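Two-arm demo at our open day: repeatability, spacing and what to run
Posted in Workshops and Demonstrations, Nerwood Community Help

We have a two-arm bench setup booked for the Nerwood open day on Saturday and I am after practical advice from anyone who has run one in front of the public.
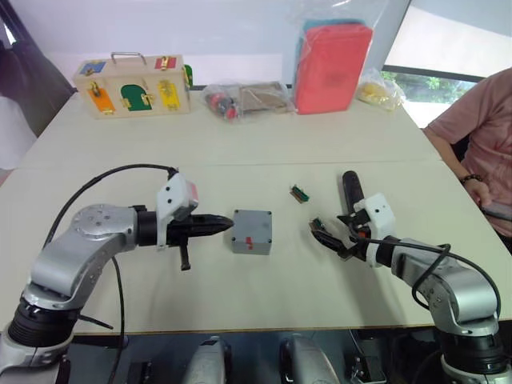
The task is small-part handling into a box at the middle of the table. One arm works from each side. Both are driven from recorded motions, with an operator on hand to take over. At our last rehearsal the full cycle took 59 seconds and finished 19 times before the first miss. The miss was a part picked up off-centre, which then caught on the rim of the box.

My concerns are these.

First, the box and the parts go back by hand between cycles, and any error there carries straight into the next run. I don't want a moulded fixture on the table as it makes the job look easier than it is. Is tape enough?

Second, the grippers come close together over the box. At present one arm waits until the other has cleared. It is safe but slow, and people tend to wander off during the wait. Has anyone overlapped the two motions in a public session?

Third, the other activity items (a wooden latch box and some bagged parts) are kept along the back of the table. Should they stay there during the run, or be cleared away?

The hall has a window on one side and the colour of the light changes a good deal over the afternoon. The table top is white.

Flakent

Balogun

I ran a similar bench for two open days. Taking your points in order.

Tape is enough if you mark two edges of the box and not only the corners. Use a matte tape close to the colour of the table. Put a mark down for each part as well, including its orientation, and check the box after every cycle. Ours drifted by a few millimetres over a morning and all the misses came in the last hour before lunch.

I would not overlap the motions over the box. Overlap the approach and retreat instead. Let the second arm start moving once the first has begun its retreat, and hold it at a waypoint well outside the box until the first is past its own. We cut almost 2000 milliseconds from each handover that way without changing anything near the contact point. Run it at reduced speed first with a hand on the stop.

The back row can stay, provided no recorded path goes over it. Check the elbows and the cables as well as the grippers. A cable loop that clears everything in the home position can sag a fair way when the wrist rotates. Clear plastic bags also throw reflections, so if you are using the cameras for anything beyond viewing, move the bags away or lay a cloth over them.

For the window, pull the shade down fully and lock exposure and white balance in the morning. Check them again at 2 pm.

One more item. Mark a line on the floor for visitors and keep the operator's chair behind it too. Seated people lean in to see what the gripper is doing, and the arm on that side has less clearance than you think.

Ement

Agree about the tape. Painter's tape lifts when it is warm, so get the cloth kind.

I'd do the latch box by hand with the kids while the arms are stopped. They like it more than the robot anyway, at least at ours they did. Also bring spare small parts, we lost one under the table and had to stop for ages.

Flakent

Thanks to both. I moved the handover waypoint outward last night and the cycle is shorter, with nothing altered over the box. The elbow on the right passes nearer to the chair than I had assumed, so the chair is moving back and the floor line with it. Cloth tape is on the list. I'll leave the thread open until after Saturday in case the light gives trouble.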